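Sprechernotizen
Vortrag: Steppjacken zusammenlegen und einlagern
Werkstatttag Textilpflege, Ukness, Donnerstag, zweiter Block

Folie 1: Titel
Kurz halten. Hinweis auf das Handout von Tremthorpe, liegt am Eingang. Fragen erst nach Folie 6.

Folie 2: Ausgangslage
Im Lager Chauvin wurden in der letzten Saison fast 3.000 Teile angenommen, davon 186 gesteppte Jacken. Vier davon blieben bei der Ausgabe ohne Beanstandung der Form nicht stehen, sondern mussten nachbehandelt werden: Druckstellen von Knöpfen, verschobene Füllung am Saum. Zahlen nicht weiter kommentieren, die Tabelle steht im Handout.

Folie 3: Auflegen
Die Jacke liegt mit der Vorderseite nach oben, Kragen vom Körper weg, Saum zum Körper hin. Unterlage: Bett oder Tisch, jedenfalls breiter als die ausgelegten Ärmel. Eine Plüschdecke ist zulässig. Sie bremst den glatten Oberstoff, was beim Einschlagen der Seiten hilft, beim Drehen des ganzen Pakets eher stört. Fusseln vor dem Verpacken abnehmen.
Ärmel zunächst nach außen legen, Bündchen flach drücken. Falten am Armansatz ausstreichen, solange der Ärmel noch ausgestreckt ist.

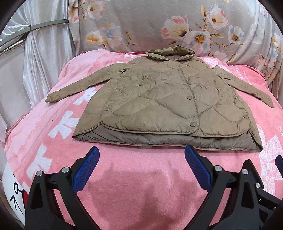 Folie 4: Vorderteile und Verschluss
Bei Modellen mit breitem Übertritt zuerst das untere Vorderteil glattlegen, dann das obere darüber. Gerundete, paspelierte Ecken nicht auf Kante ziehen, die Paspel verdreht sich sonst. Ist das Rückenteil länger als die Vorderteile, liegt am Saum das Futter frei. Diesen Überstand einmal nach oben einschlagen, bevor die Seiten folgen.
Druckknöpfe: Zusätzliche Knöpfe auf der Fläche vor dem Falten ertasten. Die Faltlinie verläuft neben dem Knopf. Wo zwei Knöpfe aufeinander zu liegen kämen, ein Blatt Seidenpapier dazwischen.
Knautschfalten im Brustbereich mit der flachen Hand von der Mitte nach außen streichen. Nicht bügeln.

Folie 5: Falten
Reihenfolge ansagen und langsam vorführen:
Linke Seite zur Mitte, Ärmel parallel zur Seitenkante zurücklegen.
Rechte Seite ebenso.
Kragen offen lassen, nicht unter das Paket klemmen.
Vom Saum her in zwei Schlägen nach oben.
Luft nur mit dem Unterarm ausdrücken, kein Vakuumbeutel. In der Versuchsreihe Mammont lagen 182 Pakete ohne Unterdruck über den Sommer, Ergebnis siehe Handout Seite 2.

Folie 6: Lagerung
Höchstens drei Pakete übereinander, das schwerste unten. Karton innen mit säurefreiem Papier auslegen. Etikett an die Stirnseite: Farbe, Größe, Steppmuster, Monat der Einlagerung. Bei der nächsten Durchsicht im Mai jedes Paket öffnen, aufschütteln und mit versetzter Faltlinie neu legen.
Baumwollbeutel sind bei Tremthorpe in Gebinden zu 200 Stück bestellbar, Bestellschein hinten auslegen.

Fragen
Zu Daunen gegen Kunstfaser auf den dritten Block verweisen. Danach Tische für die praktische Übung freigeben.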